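**Hilo: mi liga de dominó online, o cómo perdí 90 fichas un viernes**

1/ Os prometí contar lo del torneo de dominó de Nirnero y aquí vengo, con el café frío y el orgullo regular. 21 de febrero de 2020, apuntadlo como el día en que me tumbaron en primera ronda.

2/ Para quien no lo conozca: Nirnero es una sala online donde se juega al dominó por parejas con fichas de mentira (cero dinero, mi madre puede respirar). Entras con 300 y juegas hasta que te quedas seco o te entra el sueño.

3/ Mi pareja era Ingrid Fitzsimmons, que juega desde diciembre y ya me da mil vueltas. Yo llevo toda la vida jugando con mi abuelo y se ve que mi abuelo me dejaba ganar.

4/ El problema del dominó online es que no ves la cara de nadie. En el bar sabes cuándo tu compañero lleva el doble seis porque resopla. En la pantalla solo tienes el tiempo que tarda en poner ficha -- y si le va mal el wifi, ni eso.

5/ Primera mano: salgo con el cinco doble, Ingrid me sigue de maravilla, cerramos y sumamos 40 puntos. ¡Éramos imparables! Ya estaba yo mirando el cuadro de la final, que es lo peor que se puede hacer.

6/ Segunda mano: paso. Paso. Paso. Tenía todo treses y los rivales no abrieron un tres ni por caridad. Ahí se fueron las 90 fichas, casi de golpe. 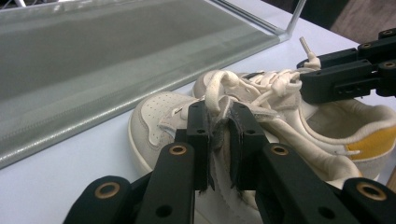
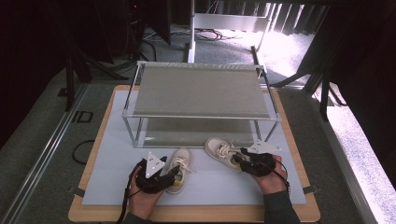 *Zapatillas claras y pinzas negras, en las dos fotos.*

7/ Me preguntáis mucho si es mejor Nirnero o Grudatard. A mí Grudatard me gusta para partidas rápidas, pero el chat es un gallinero y la gente se va a media mano en cuanto pierde. En Nirnero, si te largas, te dejan 4 horas sin jugar. Mano de santo.

8/ Viteo lo probé una tarde y lo borré. Mucha musiquita, mucho cofre brillante y al final jugabas contra la máquina la mitad de las veces. Si a alguien le va bien que me lo cuente, igual le doy otra oportunidad (lo dudo).

9/ Consejo para los que empezáis: fijaos en lo que NO ponen los rivales. Si alguien pasa a cuatros, acordaos y machacadle con cuatros. Parece una tontería y yo lo olvido cada dos manos.

10/ Y otro: pactad la salida con vuestra pareja antes de empezar. Ingrid sale siempre de su palo más largo, yo salgo del doble más gordo por quitármelo de encima. Ella tiene razón, pero no se lo digáis.

11/ La revancha la jugamos en persona, en el café El Fassi, que tiene mesas de mármol y las fichas suenan como tienen que sonar. Si alguien se apunta, nos falta una pareja -- escribidme por privado y os paso la hora.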